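Home > Reviews > Furniture

Stakden Folding Work Table, Model 230
Reviewed by the Equipment Review Office
2024-01-04

The Stakden 230 is a folding work table intended for meeting rooms, classrooms and shared offices. The Office tested two tables over one term in the reading rooms at Lins, where furniture is moved often and stored in a narrow closet. The tables were bought at the regular price.

Assembly

The table arrives in one carton with the legs already attached. The feet must be screwed in by the buyer. The printed instructions are clear in most respects, although the drawing for the locking bar shows the older model and should be replaced. Staff members completed the work in 15 minutes without special tools.

Daily use

Once opened and locked, the table stands firmly on a level floor. On the older floors in the east reading room, one foot had to be adjusted each time the table was moved. The adjusting ring is small and stiff. Readers with limited hand strength may find it difficult to turn.

The height is fixed. Pascal Guillot, who supervised the trial, noted that adult readers were comfortable for long periods but that younger visitors needed a higher chair. The maker sells a lower version under the name Fletus, which was not part of this review.

Folding requires two hands and a clear space on one side. The release lever is placed under the long edge and can be found by touch after a little practice. It closes with a loud snap, a matter of some importance in a quiet room.

Surface and care

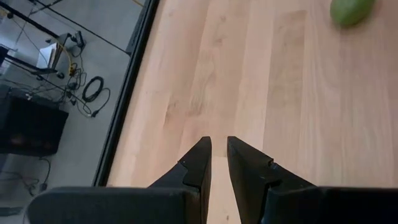
Photo: Vanderleia Bragança / Equipment Review Office

A light wooden top is pleasant to work at under bright lamps, and glare was not a source of complaint. The maker advises a damp cloth and mild soap. Pencil marks came off easily. Ink from a stamp pad did not, and a faint stain remains on one of the test tables.

Storage and warranty

Folded tables may be stood on end or hung from the Jirnance wall rack, sold separately. The warranty covers the legs and hinges but excludes the top.

Finding

Recommended for rooms with level floors. Buyers who expect to fold the table several times a day should try the lever before placing an order. Replacement feet may be requested from the maker in sets of four.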